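Do apples really need to go in the fridge?

Posted in Kitchen & Food Storage, 4th September

Hjørdis Sandberg

My sister-in-law insists that apples belong in the fridge from the minute they come home. I've kept mine in a bowl for years and never thought twice about it. Now there's a leaflet going about from the Trestbridge food waste group saying the same as her, that they last far longer in the cold. I'm not convinced. Fridge apples taste of nothing to me, and mine is full enough already. Has anyone tested this, or is it one of those things people repeat?

Witold Cieślak

I did try it last January, mostly to prove the leaflet wrong. Same bag, half in the bowl and half in the bottom drawer. The bowl ones had gone woolly by the second week. The drawer ones were still crisp after 30 days, which annoyed me. As for the taste, take one out an hour before you want it.

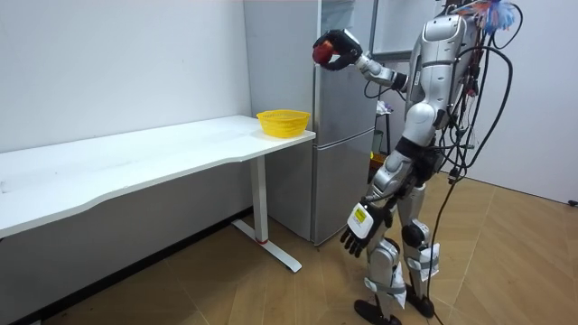
Page 2 of 3

One thing I would query is the advice to wrap each apple in paper. I've done it and seen no difference over a month. It may matter if you're storing a whole tree's worth in a shed, but for a bag from the shop I wouldn't bother. Do keep them away from lettuce and carrots though - the gas apples give off is real enough, and my carrots went bitter.

Urbańczyk

Never put fruit in the fridge, it kills the vitamins. My grandmother kept hers under the bed and she was fine.

Witold Cieślak

I'd want to see where the vitamins bit comes from. Under a bed in an unheated room is probably nearly as cold as a fridge anyway.

Hjørdis Sandberg

Thanks Witold. I'll try half and half, but I'm not telling my sister-in-law until I've seen it for myself.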